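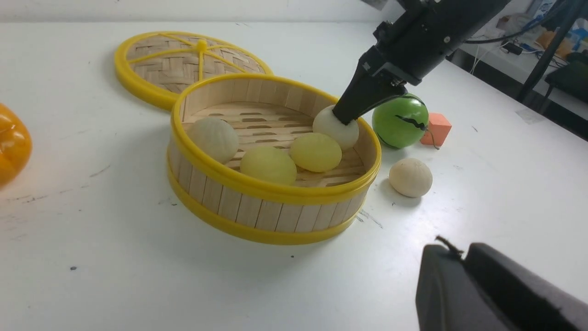

Bun Corner and the Rest of the Play Kitchen -- Bonelero Toy Library

Posted by Precious Mathebula, Thursday, May 27, 2021

Pictures from the spring sort-out, finally. Sorry for the wait, the old gallery page kept eating my captions. Click any picture to get it bigger. If the big version doesn't load, reload, it usually comes the second time.

Quick background for new families. Play kitchen lives in the back room, through the door by the puzzles. All the food is in bins by kind, and you borrow by the bin or by the set. Two weeks, same as everything else. Steamer sets are the ones people ask for most, so they get their own section and go first.

STEAMERS AND BUNS

Steamer with the yellow rim. Basket, lid, slatted floor. Lid goes back ON before it goes in the bag please, otherwise the buns end up in the bottom of somebody's car.

Same set, packed for pickup. Drawstring bag, tag on the cord. Tag says STEAMER 2, the other one is STEAMER 1, not hard but we've mixed them up already.

Buns by color. White ones together, yellow ones together, the beige one goes with the white ones because Urszula says so.

The pleated bun. Kids call it the onion. Went missing in November, turned up inside a rain boot in the lost and found.

Lids, stacked. Woven tops, so don't stack anything heavy on them. Books are heavy. Please not the books.

Checking the slats. Run a thumb along each one for splinters, both ways. Folke Blomqvist doing it here, he does all our sanding too.

Wiping down. Damp cloth, wrung out well, then air dry on the rack with the lid off. No dishwasher, no soaking. A soaked basket takes days and smells like a pond.

Drying rack by the window. Bought from Rurner, the flat folding kind. Better than the towel we used before.

Pretend bun shop, Saturday group. Menu on cardboard. Everything costs 65, nobody could say 65 what.

Menu up close. "SOFT BUN. HOT BUN. BUN FOR BABY." We kept the menu, it's on the wall by the sink.

FRUIT AND VEGETABLES

The produce bin before. Everything in together, dinosaurs too.

Produce bin after. Dinosaurs rehomed.

Melons. Striped ones are popular and they roll, so check under the shelf before you report one lost. Under the shelf is where they all are.

Pumpkins and peppers. Big argument about whether one of them was a pumpkin or a tomato. Went in the bin labeled ORANGE. New label, solves it.

Leafy things. Felt lettuce, felt cabbage, a felt something. Hand wash, cold, lay flat. If you put it in the dryer it comes out as a coaster.

Corn. Husks come off, the husks are separate pieces, bring back the husks.

Berries in the egg carton. Not what the carton is for but they fit and the kids like shutting the lid on them.

Carrots with the fabric tops. Hubert Malinowski sewed the tops back on, all of them, in one evening. Orange thread on some because the green ran out. Looks fine.

Cutting fruit, the kind with the sticky fastener. Pick the lint out of the fastener with a toothpick, works so much better after. Did the whole box, took most of an afternoon.

Pear with no other half. If you have half a pear at home, it's ours.

BREAD, CHEESE, BREAKFAST

Bread basket. Rolls, toast, the long loaf. The long loaf is borrowed as a sword alot. It is a loaf.

Toast close up. Butter is painted on. Two slices repainted, the yellow doesn't match, sorry.

Cheese wedges. Nice weight to them. From the Rernmont box that Barbara Sikora's aunt passed on to us, along with the little scale.

Little scale. Pans swing, needle sticks a bit. Tap the side.

Eggs. Crack open on a magnet. Keep away from the baby bin, the baby bin is for one-piece toys only and eggs are not one piece.

Pancakes and the flipper. Flipper handle was loose, glued and clamped overnight. Clamp in the picture, don't borrow the clamp.

POTS, PANS, DISHES

Pots nested. Big, middle, small, lids in the big one on top of everything. There's a drawing inside the cupboard door if you forget.

Drawing inside the cupboard door. By Urszula Stępień, our best drawer of pots.

Wok with the scratched bottom. Still good. Not for the sandbox though, which is how the bottom got like that.

Tea set, the tin one. A few dents. No dishwasher for this either, dry it right away, the seams rust.

Tea set, the other one. Missing a saucer since before I started. We just say it comes that way.

Spoons, forks, tongs. Tongs are the best thing in the whole kitchen if you ask the three-year-olds. Big soft food for beginners, buns are perfect, then smaller stuff later. Hard foam cubes are good in between.

Tongs practice tray. Two bowls, one steamer, whatever's around. We put this out on rainy mornings and it's quiet for ages.

Chopsticks with the hinge top. Rubber bits have come off a couple. New ones ordered.

Trays. Round ones for serving, square ones for baking. They get used for sledding dolls down the ramp and that's fine, they're sturdy.

FURNITURE AND THE ROOM

Stove, front. Knobs all click again. The left back one clicks too loudly now but it clicks.

Stove, inside. Crumbs were REAL crumbs. Please no real food in the stove. We get ants every year and this is how.

White table. New for the kitchen, was in the craft room. Easy to wipe, and you can see small pieces on it, which you couldn't on the patterned cloth.

The patterned cloth. Retired to the picnic bag. If you borrow the picnic bag you get the cloth with it.

Sink. Doesn't run water, kids check every single time.

Market stall. Awning washed and rehung. It shrank a little so there's a gap on one side, Folke is going to put in a strip of something.

Shelf labels. Word plus a picture on each, so people who can't read yet can put stuff back. They're better at it than the grownups.

Floor mat. Shaken out. Won't say what was in it.

THE SORTING DAY

Everything out on the floor. 460 pieces of food by the list, and that's without the dishes. Barbara did the list. Barbara has beautiful handwriting and by the end of page four she did not.

The list. Page one, the tidy page.

The "what is this" pile. A brown flat thing, a pink tube, a white half moon. Half moon turned out to go with the dumpling plate. Brown flat thing is still on the desk, guesses welcome.

Mending box. Glue, sandpaper, thread, spare fastener. If you bring something back broken just put it in here with a note, you're not in trouble.

Notes from the mending box. "Wheel." "The dog did it." "Was like this." Thank you all.

Lunch. Real buns, from Mohammed's on the corner, eaten on the other side of the room away from the pretend ones.

Last bin going up on the shelf. Hubert on the ladder, me holding it.

BORROWING, THE SHORT VERSION

Some people asked for this in one place so I'm sticking it at the bottom of the pictures.

-- Bins and sets go out for two weeks. One renewal by phone or at the desk.

-- Steamer sets have a waiting list. Put your name on the clipboard, one name per household.

-- Check the tag before you leave. It lists what's in the bag. If something's not in there, tell us then, not two weeks later (I know, I know).

-- Come back clean and dry. Wiped is enough, nobody is inspecting.

-- Lost a piece? Say so. We have a spares drawer and often it's a swap. No fee for single pieces any more.

-- Small pieces are marked with a red dot on the bag. Red dot means not for children who still put things in their mouths.

-- Party box is separate. Holds 100 plates and cups, mixed, book it a month ahead. Pick up the day before.

WANTED

Another round steamer, any size, lid or no lid. Pretend noodles, ours are down to a few sad strings. Small baskets with handles. Half a pear, see above.

NOT wanted right now, thank you: plush, anything with a battery compartment that doesn't open, pizza. We have so much pizza.

Donations to the desk during opening hours, please don't leave them by the door, it rained on the last lot and a perfectly good bread box warped.

MORE PICTURES

Train room and dress-up are next, Barbara has them on her camera. Will put them on this same page under the kitchen ones when I get a minute. If you're in a picture and would like it taken down just tell me at the desk or leave a note, no need to say why.

Want a print? Write the title of the picture on the sheet by the till, and your name so I can read it. Prints come back the following week, in the envelope rack under the puzzels.

Precious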